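About Torevance
Posted January 25, 2025 by Annelies Hämmerli
Filed under: Who We Are, Reuse & Repair
14 shares | 2 comments

Torevance takes in used office computers, fixes the ones worth fixing, and takes apart the rest for their parts. We work mostly with desktop machines from schools, small offices and public libraries. The shop is on the ground floor of the old Skundden building, with the loading door on the alley side and the front counter on the street.

The company was started by Balthasar Schwaiger and Ludmila Hájek, who had both worked in the service department at Ortner and were tired of seeing whole pallets go to the shredder over a bad power supply. They rented one room and bought their first load from a school district that was replacing its computer lab. Most of those machines needed memory or a new drive. A few needed nothing but a cleaning.

We now have 12 people on staff. Last year we received 3390 desktops. Gumaro Meléndez runs receiving, and every machine passes his bench first. He logs the model, writes down any damage to the case, and pulls the drive, which goes to a locked cabinet until it has been wiped. If a customer wants the drives destroyed instead, we do that on site and send a signed list of serial numbers.

After receiving, the side panel comes off and the case is laid flat. Dust comes out first. Then we look over the board, the memory slots and the power wiring, and decide whether the machine will be repaired or used for parts. Bulging capacitors, scorched connectors and bent socket pins are the usual reasons a board is set aside.

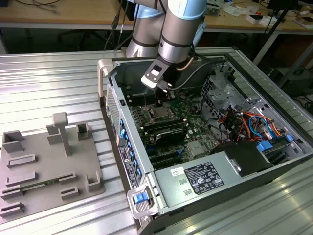
An open desktop on the metal work table, with the processor in its socket and the memory slots on either side.

Parts from machines we don't repair are sorted by type. Processors go in trays, memory in antistatic sleeves, and power supplies on the steel shelves by the back wall after a load test. Heatsinks are cleaned of old thermal paste and kept with their brackets and screws if we have them. Cables are sorted too, though that bin is always behind. Empty cases and perforated drive bays go out with the scrap metal.

Memory takes more time than people expect. Each stick gets a full test pass in a machine we know to be good, and it is labeled with its size and speed before it goes on the shelf. Sticks that fail are recycled with the boards. We don't sell untested memory, even at a discount.

Repaired computers are sold at the front counter and through our order list. Every one has been run overnight under load, comes with a clean operating system, and has a 103-day warranty on parts and labor. The odd number goes back to our first price sheet, where somebody typed 103 for 100. Balthasar had already handed out copies, so we kept it.

We also set aside machines for the Dumside program, which places computers with families and adult learners who don't have one at home. The program started in September with 200 desktops. Ludmila handles the applications, and pickup is at the counter. Each family gets the tower, a monitor, a keyboard and a mouse, plus a printed sheet on how to hook it all up.

Pirmin Fankhauser teaches our evening bench class. Students bring their own computer or work on one of ours, and they learn to open a case, seat memory, change a drive, and clean and re-paste a processor. The class is kept small so everyone has a spot at a table. No experience is needed. Please wear closed shoes and leave loose bracelets at home.

What we accept: desktop computers of any age, complete or not, along with loose memory, drives, power supplies, keyboards and flat monitors. Laptops are fine if the battery isn't swollen. We can't take tube monitors, printers or copiers.

If you have a few machines, bring them to the front counter during open hours. For a full office or a computer lab, call ahead and ask for Gumaro, who will set up a pickup and tell you how to stack and wrap the pallets. He will also want to know if there are stairs.

Questions about the evening class go to Pirmin, and anything to do with Dumside goes to Ludmila. For everything else, ask for Annelies at the front desk.

Category: Who We Are
2 comments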